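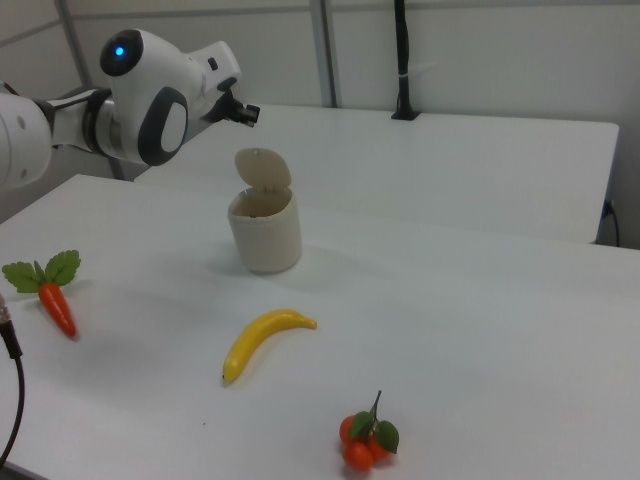 2020-03-19

I finally cleaned the range hood filters this week. We moved into the house in Plemham two years ago and I had wiped the outside of the hood plenty of times, but I had never taken the filters out. I knew they came out. I just didn't want to see them.

The hood is a Brinent, the 30-inch under-cabinet kind with two metal mesh filters that sit side by side. Each one has a small spring latch at the front. Push the latch back, let the front edge drop, and slide the filter toward you. The left one came right out. The right one was stuck along the back edge with old grease and I had to run a butter knife along it before it would let go.

I tried three things, in this order.

First was dish soap and hot water in the sink. I let them sit for half an hour and scrubbed with an old toothbrush. The front side got better. The inside layers did not, and the water went gray and then cold and the grease started settling back on everything, including the sink.

Next was the dishwasher. The manual says it is fine on the hottest cycle, so I ran them alone on the bottom rack. They came out cleaner but duller, with a chalky look on the frame. A second manual, for a newer model, says the same discoloration can happen and it doesn't affect anything. It still bothers me a little.

The last was a degreaser, Ostrowski brand, the concentrate that you mix with water. I bought the small bottle for 89 cents on clearance at the hardware store in Oridholm, which is the only reason I tried it. I laid the filters flat in a plastic storage bin, covered them with the mix, and left them for twenty minutes. The label says not to go longer on aluminum. Then I rinsed them in the tub with the hand sprayer, back side first so the water pushed the grease out the way it came in. This did the job. I could see light through the mesh again.

A few notes if you are doing this yourself:

Wear gloves. I took mine off to rinse and my hands were dry for two days.

Open a window. The smell isn't terrible but it hangs around in a small bathroom.

Rinse the tub right after, while the film is still wet. I waited until after dinner and had to clean the tub too.

Let the filters dry all the way before they go back in. I stood mine on a towel overnight.

While they were out I wiped the inside of the hood with the leftover mix and a rag, staying away from the fan and the light socket. I had the breaker off for that part. The bulb cover was yellow and I had always assumed it was made that way. It is clear.

New filters for this model run $101 for the pair, and a whole new hood from the same line is $249, so I'm glad I didn't have to shop for either. The fan does sound different now, lower and less strained, even on the first setting.

I put a reminder on the calendar to check them again at the end of April. If they look bad by then I'll do the soak and skip the other two steps.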